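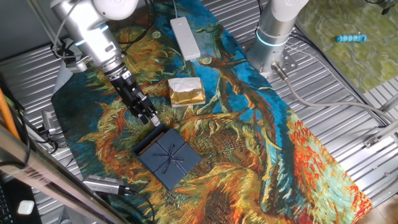 Setus Lid Policy

Setus is the lid-handling policy from the Rultska manipulation kit. It opens gift boxes, a job most people have mastered by their first birthday and which kept our arm busy for 208 training demonstrations.

The method

A lid is a poor target. It is the same color as its base, it fits snugly, and someone has usually tied a bow on it. Setus works from 2 views, one fixed beside the table and one at the wrist. The fixed view picks the approach. The wrist view takes over for the last 30 mm, where the seam between lid and base matters more than anything else in the room.

Earlier versions used the fixed view alone. They were very confident and mostly pinched air.
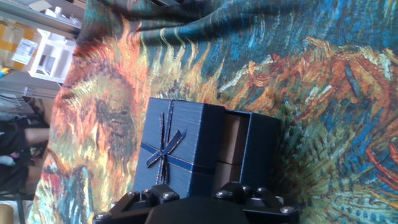
Wrist view: box partly open, brown cardboard interior showing beside the lid.

Why the sunflowers?

Plain gray table covers make for lovely results and disappointed customers. We train on the busiest cloth we could find - swirling blues, oranges, brushstrokes everywhere - so the policy learns to look at the box and leave the art alone.

What you get

Setus weights, version 3
The 208 demonstrations, both views, time-aligned
Lysenko calibration tool for matching the two views
Setup notes for the Hurum table mount (mount sold separately)

Known limits

Ribbons are treated as part of the lid. Setus does not untie bows, and it has shown no interest in learning. Crinkled foil and tissue wrap are not supported in this version. Magnetic closures work if the base is heavy enough to stay put - light ones tend to come along for the ride.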